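Fridge alcove depth and side clearance, galley kitchen
Forum > Kitchens and Laundries > Cabinetry and Layout 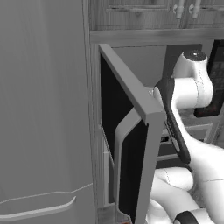
Greyscale render, fridge on the left, uppers to the right.

gravelpit_6
Posted 7:42 pm

Planning a replacement of a tired galley kitchen and stuck on the fridge end. The fridge is a Curnari bottom-mount with the freezer as a drawer. The cabinet maker (Greco) has drawn the alcove with a finished end panel on the open side and the wall on the other.

My problem is depth. The Curnari sheet gives 678 mm for the body without the handle. Greco's carcasses are standard depth, so the body will sit proud of the bench line before any air gap behind it. I can recess the wall behind the fridge by taking the plasterboard off and boxing in between studs, or I can pull the whole bench run forward and lose aisle width.

Quote for the full run is $3539 without benchtop. Recessing the wall is extra and I would do it myself.

Has anyone recessed the wall, and was it worth the trouble?

plumb_bob
Posted 8:05 pm

Check what is in the wall first. If it is an external wall you lose insulation where you box in, and you will get a cold patch with a warm condenser in front of it. If it is an internal wall and not load bearing, it is an afternoon's work plus patching.

Also check where the power point lands. A standard plug sticks out far enough to eat most of what you gain. Move the outlet into the cupboard beside the fridge and run the lead through a grommet in the panel. That is a job for a licensed sparky.

tern_and_gull
Posted 8:31 pm

I would leave the wall alone. A fridge body that stands a bit proud looks normal. What looks bad is a fridge level with the bench and the door unable to open past the end panel.

Most hinged doors need to swing past 90 degrees before the crispers come out. Get the door-open dimensions off the spec sheet, both doors, and draw them on the plan at full swing. Do the same for every cabinet door and appliance door on that side. In a galley you will find at least two that clash.

gravelpit_6
Posted 8:48 pm

Internal wall, not load bearing. Outlet is currently dead centre behind the fridge, so it has to move anyway.

I have drawn the swings. The fridge door is fine if it hinges on the wall side with a filler. Without the filler it stops short.

mitre_saw_mel
Posted 9:10 pm

How wide is the filler? Curnari handles stick out a fair way and the handle hits the wall before the door does. Measure from the handle.

Disagree with tern_and_gull on leaving it proud. In a wide kitchen, fine. In a galley every bit of aisle counts, especially with a freezer drawer. You need to stand in front of the drawer with it fully out. I had a Brudness unit in a narrow kitchen in Doston and had to stand to one side to load it.

tern_and_gull
Posted 9:22 pm

That is an argument for a different fridge. A recess between studs gains you stud depth at best, and only between the studs. The fridge is wider than the stud spacing, so one stud has to be cut and the opening framed with a header. The post above calling it an afternoon's work skips that part.

plumb_bob
Posted 9:29 pm

Fair point on the stud. I was assuming the recess was for the plug and the water line only. For the full body width, yes, cut, header, trimmers. Call it a weekend.

gravelpit_6
Posted 9:40 pm

Full body width was the plan. Filler is drawn at 50 mm. Handle projection is on the sheet so I will redo it from there.

What about ventilation? Greco wants to run the upper cabinet straight across the top at full depth to match the fridge.

mitre_saw_mel
Posted 9:56 pm

Go by the fridge manual for top clearance. Cabinet makers often leave less than the manufacturer asks for. If the over-fridge cabinet is full depth, leave a vent slot at the back of it so air can rise — otherwise the heat sits on top of the compressor housing. I used an aluminium grille, $199 powder coated to match. Overpriced, but it has held up.

Keep the cabinet doors up there short. Tall doors over a fridge are hard to reach.

plumb_bob
Posted 10:14 pm

Agree on the slot. A plain cut-out in the back panel does the same job if the top of the cabinet is open to the ceiling space above. No need for a grille nobody will see.

mitre_saw_mel
Posted 10:20 pm

Mine goes to the ceiling, so the air had to come out the front. Depends on the bulkhead.

gravelpit_6
Posted 7:15 am

No bulkhead, open above the uppers. Cut-out it is.

Redid the swing from the handle and the filler needs to be 70 mm. Greco can take the difference out of the pantry. Still undecided on the wall. I will take a sheet off and look at the studs before I sign the quote.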